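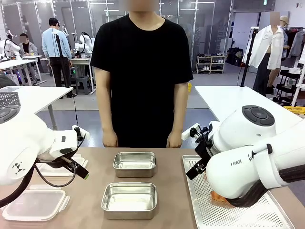

I've wanted a robot to do my dinner dishes since I was a kid, so believe me, I'm rooting for these things. But can we please stop saying they're ready?

My friend Florencia Sosa runs the kitchen at Stidgate, a lunch counter that puts out 200 trays on a busy day, and she gets a sales email every week promising that her prep work is over. She'd love that! Her prep work, though, is fish. Fish is slippery, no two pieces are shaped the same, and if you squeeze too hard you've got cat food. An arm with angled fingers reaching down to a baking sheet with a bit of orange food on it (salmon, by the look of it) has a harder job than one welding car doors all day.

And then there's everything after the fish. Lids. Those clear plastic tubs that never want to close. Steel trays so shiny they throw the ceiling lights right back at you, and I'd guess that's no fun for a camera trying to find the rim. My nephew learned to load a sheet pan in 19 minutes, and he was texting for most of it.

I do think we'll get there. Give me a machine that can handle one dull job in a real kitchen, every day in December when everybody's cranky and the floor is greasy, and I'll pay $2000 for it tomorrow. Until then I'm keeping my sponge, and Florencia's keeping her cooks.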